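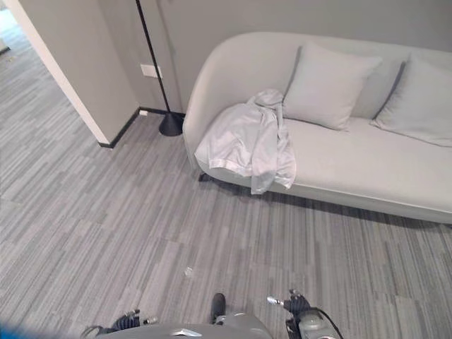 Please leave the lid alone

I came to this country eleven winters ago, and I learned to barbecue in Tamville, in the yard of the house where I rented the upper floor. Before that I had cooked meat over fire many times, but always without a lid. In the place where I grew up a grill is a metal box with legs, you put charcoal inside, you stand near it and you turn the skewers until your arm is tired. When I saw my first kettle barbecue I thought the cover was for the rain.

So I say this with some modesty, as a person who was wrong for a long time. But I have now an opinion, and it is a strong one. Most of the bad meals which come from a backyard barbecue are made by opening the lid too often. I don't blame the meat or the recipe, and I blame very little the barbecue itself.

Last summer I was invited to a street party in Gukville. There were 31 houses on the street and it seemed to me that every one of them had brought its own barbecue out to the driveway. I walked from one to another with a paper plate, and I watched. The same thing was happening everywhere. A person put on the chicken, closed the lid, had a short conversation, opened the lid, looked, moved a thigh two centimetres to the left, closed the lid, and started again. One man had a very nice ceramic cooker, and the price sticker was still on the side shelf: $898. He was opening it so many times that he could have cooked on a campfire for free. His chicken was black on the skin and pink at the bone. I ate it carefully, around the outside.

When the lid is closed, the heat goes around the food from all sides, as in an oven. When it is open, the heat comes only from under. The bottom continues to burn and the top gets colder. With charcoal there is a second problem, which I understood only later. The open lid gives the coals a lot of air, so they become more hot at exactly the moment when you wanted to be gentle. People see the flame jump at the fat, they get worried, and they keep the lid open in order to watch the flame. It is the air that is feeding it. Close the lid and in most cases the flame goes down by itself.

I know the answer to this, because I have heard it from my neighbours: how can I know if it's ready when I can't look? But looking tells you very little. The colour of a sausage says something about its skin. For the inside there is the thermometer, and a simple one costs less than the meat for one family dinner. I use mine near the end of the cooking, one time, perhaps two times if it is a big piece. For a pork shoulder I use the kind with a wire, so the number can be read from a chair.

My other advice is to use the clock, which is old-fashioned and works well. For chicken thighs with the bone, over medium coals pushed to one side, I put the meat on the side without coals and I don't touch the lid for 25 minutes. Then I open, I turn everything at once, I close. After that it needs maybe 15 minutes more, and then I use the thermometer. Last, I put the pieces directly over the coals for a short time with the skin down, and here yes, the lid is open and I am standing there with the tongs, because skin burns quickly. That makes three openings, more or less. At the street party I believe I saw three openings in the time it took me to finish a potato salad.

There are foods for which I don't use the lid at all, and I don't want to be unfair. Thin things cook faster than the lid can help them. Shrimp, asparagus, a flank steak, small skewers of lamb like my father made, all these should be cooked open and quickly, with attention. My rule is that anything thinner than my thumb is cooked open and anything thicker is cooked closed. My thumb isn't a scientific instrument, but it is always with me.

I had to defend this opinion in February, when the community hall in Endier made its winter cookout. It was eight degrees below zero in the parking lot and I was responsible for the sausages and for the vegetable skewers, roughly 100 portions in total. A friendly gentleman at the next barbecue told me that in the cold you must check more often, in case the fire dies. I think it is the reverse. In the cold each opening costs you double, and the barbecue needs a very long time to come back to its temperature. I opened my bottom vents fully, I used one third more charcoal than in July, and I kept my hands in my pockets. He finished his sausages in the kitchen oven of the hall. He was very kind about it, and afterwards he lent me his gloves.

Some of the fault, I believe, belongs to the advertising. In the flyers which come in my mailbox from the hardware store on Skyrme Road, the barbecue is always open. The steaks have perfect brown lines, there is a flame, someone is smiling with the tongs in the hand. A closed lid doesn't sell anything, I understand this. But a beginner studies these pictures as I did and concludes that barbecuing means to stand over the food and do something to it all the time.

It's also a social matter. The person at the barbecue feels that guests are watching, and with a closed lid he looks like he is doing nothing. I felt this very much in my first years, when my English was slower and the barbecue was a good place to hide from conversation. I opened and closed it maybe every two minutes. My food was terrible and everybody told me it was delicious.

Now I put the chicken on, I close the lid, and I go to sit down with the others. If somebody gets up to take a look, I ask them to bring me the mustard from the kitchen.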